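Teleop or hand guiding for kitchen tasks?

wirkedley_lab
August, 9:40 pm
Trying to settle an argument at work. We're teaching an arm to put toy food into dishes, and I've been driving it by remote for up to 300 demos per task. My coworker Pankaj Bhatia says I should just grab the wrist and walk it through by hand. My table right now, strawberry goes in the colander first:
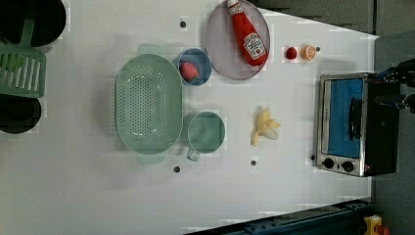 Reply 1
seoah_k
Team remote! When you hand guide, your own arm ends up in the camera view, and then the policy never sees a clean picture. Ask me how I know (1,091 demos, all with my sleeve in them). Also I'd shift that banana around between runs, or it'll learn the spot and not the banana.

Reply 2
pandey_bolt
Disagree with Seo-ah. You feel the contact when you hand guide, and my remote demos were so jerky I threw out most of the first batch. For the toaster oven door I wouldn't do it any other way.

Reply 3
seoah_k
OK the door, fine, I'll give you the door. But for toy fruit? Come on.

Reply 4
wirkedley_lab
I do get jerky near the oven, yeah. Might try 8 by hand on the door and keep remote for the food. Does anybody mix both in one training set?

Reply 5
pandey_bolt
I do, just tag which is which so you can drop one later.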